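별이 빛나는 밤 틴케이스, 뚜껑이 뻑뻑하고 걸쇠가 헐거운데 손볼 수 있나요

생활수리 게시판 > 보관용품
작성일 2021년 6월 24일
조회 3254

질문

뚜껑에 그림이 인쇄된 소형 틴케이스입니다. 구입처는 Resville 매장이고 재봉 부자재(단추, 스냅, 바늘)를 넣어 쓰려고 합니다. 포장지에 적힌 제품명은 Narkis 186이며 재질 표시는 없었습니다. 자석이 붙으므로 철 계열로 보고 있습니다.

증상은 두 가지입니다. 첫째, 뚜껑을 들 때 오른쪽이 먼저 뜨고 왼쪽이 걸립니다. 둘째, 앞쪽 걸쇠를 채워도 유격이 남아 가방 안에서 풀립니다. 상자는 걸쇠가 앞으로 오게 놓고 확인했습니다.

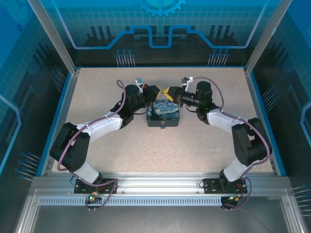 이미 해 본 것

마른 천으로 뚜껑 안쪽 테두리를 닦았습니다. 변화 없음.
경첩 쪽에 재봉틀 기름을 한 방울 넣었습니다. 소리는 줄었으나 걸림은 그대로입니다.
걸쇠를 손가락으로 안쪽으로 눌러 보았습니다. 하루 정도 괜찮다가 다시 헐거워졌습니다.

바닥면이 휘었을 가능성도 생각했습니다. 상판은 베이지 바탕에 잔 알갱이 무늬가 있는 면이고, 수평계로 확인했을 때 기울기는 없었습니다. 상자를 치우고 상판만 따로 보아도 튀어나온 곳은 만져지지 않습니다. 같은 자리에 올려놓고 네 모서리를 차례로 누르면 왼쪽 앞 모서리에서만 미세하게 딸깍거립니다.

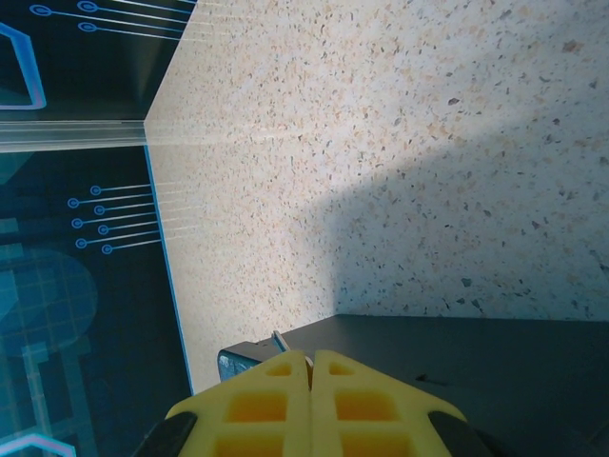 Dambrauskienė: 모서리 하나만 딸깍거리면 상판은 볼 필요 없고 몸통이 비틀린 겁니다. 바닥판 둘레의 접힌 부분을 먼저 보세요. 운반 중에 한쪽이 눌리면 그렇게 됩니다.

확인했습니다. 바닥 둘레 접힘이 왼쪽 앞에서 조금 납작합니다. 이것을 펴면 뚜껑 걸림도 같이 해결되는지, 인쇄면을 상하지 않게 펴는 방법이 있는지 알고 싶습니다. 뚜껑 그림은 가능하면 보존하고 싶습니다.

답변 1 (채택됨, 추천 78)

비틀림과 걸쇠는 별개 문제로 보고 순서대로 처리하는 편이 낫습니다. 비틀림이 남은 상태에서 걸쇠를 조이면 나중에 다시 맞춰야 합니다.

1. 내용물을 모두 비우고 뚜껑을 연 상태로 둡니다. 경첩 핀이 빠지는 구조라면 뚜껑을 분리합니다. 말아 넣은 일체형 경첩이면 분리하지 마십시오.
2. 몸통 안쪽 모서리에 단단한 나무토막을 대고 바깥에서 손바닥으로 밉니다. 망치는 쓰지 않습니다. 얇은 강판은 한 번에 꺾이면 주름이 남습니다.
3. 조금 밀고, 평평한 곳에 놓고, 모서리를 눌러 봅니다. 딸깍거림이 없어질 때까지 반복합니다.
4. 대각선 두 개를 자로 재서 비교합니다. 차이가 1mm 이내면 뚜껑은 대체로 걸리지 않습니다.

뚜껑은 마지막에 봅니다. 두 손으로 양옆을 고르게 잡고 수직으로 내려 닫았을 때 걸림이 없으면 뚜껑 자체는 정상입니다. 한쪽 손으로만 닫으면 정상인 상자도 걸리는 것처럼 느껴질 수 있습니다.

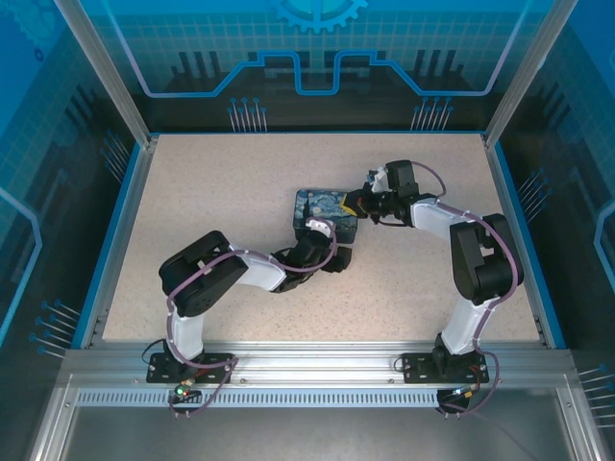
그래도 왼쪽이 걸리면 뚜껑 테두리의 해당 구간을 안에서 바깥으로 엄지로 밀어 벌립니다. 플라이어를 써야 한다면 턱에 마스킹 테이프를 두 겹 감으십시오. 인쇄층은 테두리의 꺾인 부분에서 먼저 갈라집니다.

걸쇠는 고리 쪽을 조정합니다. 고리를 몸통 방향으로 조금 굽히면 채울 때 당김이 생깁니다. 이미 손으로 눌렀는데 다시 풀렸다면 탄성 범위 안에서만 움직인 것이므로 조금 더 넘겨야 합니다. 반복 굽힘은 세 번을 넘기지 마십시오. 리벳이 흔들리는 경우에는 굽혀도 소용이 없고 리벳을 다시 눌러야 합니다.

답변 2 (추천 30)

위 내용에 동의하지만 기름은 빼는 것이 좋습니다. 재봉 부자재를 넣을 상자면 기름이 천에 옮습니다. 면봉에 이소프로필알코올을 묻혀 경첩 안쪽만 닦으십시오. 뚜껑 인쇄면에는 알코올을 대지 마십시오. 코팅 종류를 모르면 안 보이는 구석에서 시험하는 것이 원칙인데, 뚜껑에 그림이 꽉 차 있으면 시험할 자리가 마땅치 않습니다. 물을 조금 묻힌 극세사 천으로 충분합니다.

작업할 때는 뚜껑 위에 아무것도 올리지 말고, 뒤집어야 하면 수건을 깔아야 합니다.

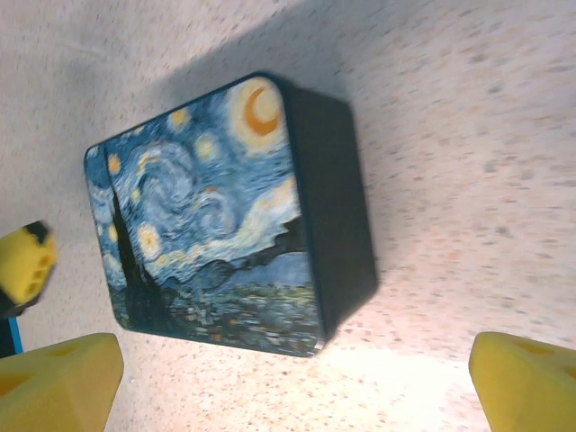
뚜껑 인쇄면. 테두리는 짙은 파란색, 모서리는 둥근 형태.

옆면은 무늬가 없는 짙은 색이라 긁힘이 나면 뚜껑보다 눈에 띌 수 있습니다. 보수용으로는 Vandbridge 금속용 터치업 펜의 남색을 써 봤는데 마르면 한 톤 밝아집니다.

답변 3 (추천 0)

그냥 고무줄 감아서 쓰세요. 저는 그렇게 씁니다.

질문자 추가

답변 1의 2번과 3번을 네 번 반복했고 딸깍거림은 없어졌습니다. 대각선 차이는 0.5mm입니다. 뚜껑은 아직 약간 뻑뻑하지만 양쪽이 같이 들립니다. 걸쇠는 리벳이 조금 도는 것 같아 아직 손대지 않았습니다. 리벳을 안쪽에서 누를 때 받침으로 쓸 만한 것이 있으면 알려 주십시오.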